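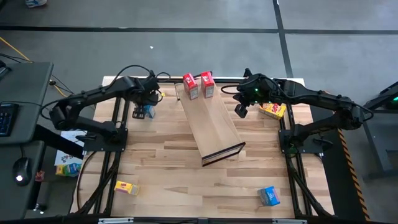 I stopped by the Foltano workshop on a gray December afternoon and came away with sore shoulders, which is what you get for teaching a pair of robot arms to handle little cartons.

The Momlow project has been running there since the summer, and they've just opened it up to outside visitors for the first time. The idea is easy enough to explain. Two arms share a wooden table, a person steers both of them by remote control, and everything the person does gets saved so the arms can later try it without help. The current job is cartons and a clear ramp. You pick up a carton, get it to the high end of the ramp and let go. Then you do it again, and again after that.

Efthymia Kouris runs the sessions, and she had me in the operator's seat before I'd even put my bag down. You hold a pair of handles, one for each arm, and the arms copy your hands. Squeeze and the fingers close, let go and they open. I figured I'd be good at this (I play a lot of video games!) and I was terrible. My first carton went over on its side next to the ramp. My second one made it up, but crooked, and Efthymia just said "keep it, that counts" and we moved on.

Crooked is fine, apparently. She wants the messy tries in there along with the clean ones, so the arms get to see what a person does when a box ends up at a funny angle. What she doesn't want is people stopping halfway to think. I did that a lot. If you freeze up, the try gets thrown out and you start over.

The team has 1,755 good tries saved so far and wants 3,000 before they let the arms have a real go at it on their own. I added 29 to the pile in one afternoon, which Efthymia called respectable for a beginner. Domenica Schnyder, who joined from Hämmerli this fall, can do that many before her coffee gets cold – I watched her and it's a little unfair. She barely moves her elbows. Her tip was to look at the fingers of the gripper and forget about the rest of the arm, and my next few went a lot better after that.

One thing I liked is that the cartons get moved around between tries, different spots and different angles, and the two arms split the work however the operator feels like splitting it. I'm right-handed and leaned on the right arm way too much until Domenica called me out on it. After that I had to do a whole batch starting with the left one.

They've also been trying out new handle software called Dravo, which is supposed to smooth out shaky hands. Mine were shaky enough to be a fair test, I think. With it on, the arms felt a touch slow to me but I dropped less. Efthymia hasn't decided if she's keeping it.

Visitor sessions go on through the end of the month, starting at 2 in the afternoon, and you don't need any experience at all. Sign up at the front desk and wear something with loose sleeves.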